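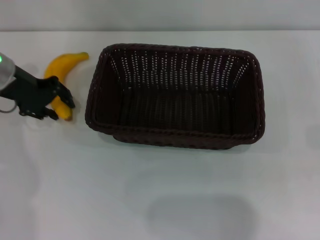

PRE-RUN CHECKLIST, TABLETOP CHORES CELL
Site: Skinden, ground floor
Inspected by: Flurina Danzer
Comments reviewed by: Veronika Reisinger
Date: 14 January 2022
Chore under test: putting fruit away, one piece, table to basket
Asset no. 2715

Mark each line OK, FIX or N/A. Comments are required for FIX and tolerated for everything else.

SECTION A. WORK AREA

A1. Tabletop clear except for the item and its container. OK.
Comment: One banana, one basket. My kitchen table has not looked like this since we bought it, so please bear that in mind when somebody writes "ready for the home" in the October report.

A2. Item within reach of the arm. OK.
Comment: The fingers are already at the banana. If that counts as out of reach we have a bigger problem than this form can hold.

A3. Container empty and open at the top. OK.
Comment: Dark woven basket, braided rim. Gaps in the weave are small and won't take a fingertip. Wide target, and it needs to be.

A4. Clear path between item and container. OK.
Comment: A short strip of bare table. A toddler would manage it, although the toddler would eat the banana and we'd have to log that as a different chore.

A5. Lighting even, no glare on work surface. OK.
Comment: There is a soft shadow on the near part of the table. The Clokora people asked last time whether shadows count as objects. They do not. Do not let the software vote on this.

SECTION B. ARM AND HAND

B1. Wrist indicator lit. OK.
Comment: Green. The form doesn't say what green means and neither does the Prusteo manual, which gives the light one sentence and then moves on to warranty terms. I have written "lit" because lit is what the line asks for.

B2. Wrist cable secured. FIX.
Comment: Gray cable hangs in a loop under the wrist. Add a clip before the run. A loop that size will find a basket rim sooner or later, and then we are testing whether the robot can put a basket on the floor.
Reply, V.R.: Agreed. Clips are in the Schwaiger drawer, under the other things in the Schwaiger drawer.

B3. Fingers free of residue. FIX.
Comment: Not yet checked up close. Wipe down and sign before power-up. Use the alcohol wipes and leave the kitchen roll alone, it sheds.

B4. Grip force limit set. OK.
Comment: Set to 30 percent on the panel. At 80 we made a smoothie in October. The 80 setting is for the jam jar chore, and the person who changes it over should change it back.

B5. Finger approach clears the tabletop. OK, with a note.
Comment: The lower finger goes in near the bottom end of the fruit, close to where the skin has gone brown. Fine for this run. Watch for fingertips dragging on the table at slow speed.

SECTION C. PEOPLE

C1. Emergency stop tested this shift. OK.
Comment: Pressed twice. Works twice.

C2. Everyone present knows where to stand. FIX.
Comment: Put fresh tape down. The old tape marks a line from the previous table position, so at the moment visitors are carefully standing behind nothing much.

C3. No reaching in to help. OK.
Comment: Applies to everybody, including those of us who can't watch a machine think about a banana for that long without wanting to do it ourselves.
Reply, V.R.: I have apologized for this. Please stop adding it to forms.

SECTION D. RUN LIMITS

D1. Number of attempts: 16, then stop and inspect hand and item.
D2. Swap the banana if the skin splits. Split ones go in the compost. They do not go in the break room.
D3. A drop outside the basket is a fail. A drop on the rim is a fail, even if it falls in afterward.
D4. If the arm pauses, give it the full timeout before you touch the panel. Yes, the full one.

GENERAL COMMENTS

Can it do the chore? Sixteen attempts should give us something to argue over. Can it do the chore in a house – with the mail on the table, the basket half full of onions and a cat in the other half – is outside the scope of this inspection, and I'd like it to stay outside until B2 has a clip on it.

Also, the form still has a line for "dishwasher (future)" on page two. I left it blank again.

RESULT: HOLD. Release after B2, B3 and C2 are signed.

Signed: F. Danzer
Countersigned: V. Reisinger (clips found, wrong size, looking for the others)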